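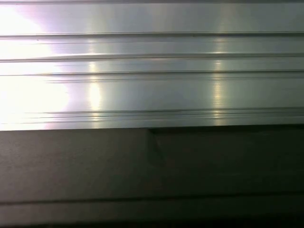

Lockwood Public Library
Workshop and Tool Lending Service: Frequently Asked Questions
Last revised 03/01/2018

Who may borrow from the tool collection?

Any resident of Lockwood aged 18 or over who holds a full library card in good standing may borrow. Cards issued by the Wakach branch are accepted at the main building and need not be exchanged. Visitor cards and student cards do not include tool lending.

How do I register?

Bring your library card and one form of photo identification to the service desk on the lower level. You will be asked to read and sign the borrower agreement. Registration remains valid for as long as your card does.

What does the collection contain?

The collection holds roughly 1,000 items, including hand tools, measuring tools, ladders, garden equipment and a limited number of power tools. The full list can be searched in the library catalog under the heading "Tools." Items marked "Reference" may be used in the workshop only.

How long may I keep an item?

The standard loan period is 16 days. One renewal is allowed if no other borrower has placed a hold. Ladders and pressure washers are lent for three days and cannot be renewed.

Is there a charge?

Lending is free of charge. Late items are charged at the daily rate posted at the service desk. Once an item is 60 days overdue it is treated as lost, and the borrower is billed for the cost of replacing it.

May I send another person to collect a tool for me?

No. The registered borrower must collect the item in person. Any adult may return it on the borrower's behalf.

In what condition must tools be returned?

Tools must be returned clean, dry and complete, with all cases, guards and manuals. Please do not sharpen blades or attempt repairs. If something breaks, stop using it and tell the desk when you bring it back. Borrowers are not charged for ordinary wear.

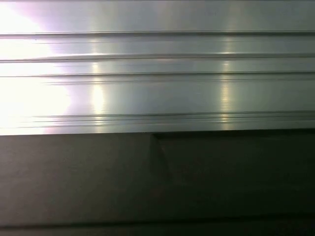 How should I clean straightedges, guide rails and other metal parts?

Cleaning is the borrower's responsibility and should be done before the item is brought to the desk. Wipe flat surfaces with a soft, slightly damp cloth and dry them at once. Do not use steel wool, sanding pads or oven cleaner. On brushed metal, wipe in the direction of the brushing. Where there are long parallel grooves such as these, draw a dry, soft brush along each one from end to end, and take extra time where several thin grooves sit close together. Do not scrape out dirt with a screwdriver or knife. Items returned with glue or paint on them may be subject to a cleaning fee.

May I use the workshop without borrowing anything?

Yes. Bench space may be reserved for two hours at a time through the service desk. Users must complete the safety session first. It is offered twice a month and takes one evening.

Do you accept donated tools?

Hand tools in working order are welcome. Power tools are accepted only with the original manual and an undamaged cord. The library cannot give an estimate of value for tax purposes. Donations of the Stekberg bench vise and the Jiltano clamp set are not needed at this time, as both are well supplied.

Will the service close at any time this year?

The workshop will close for one week in April for the annual inventory. Loans that would fall due during that week will be extended until the service reopens. The return shelf will not be available while the workshop is closed.

Whom should I contact with further questions?

Questions about registration, loans and charges should be directed to Beverley Heywood, Borrower Services. Questions about the workshop, safety sessions and donations should be directed to Howard Garside, Workshop Supervisor. Both may be reached through the main library switchboard or by leaving a written message at any branch.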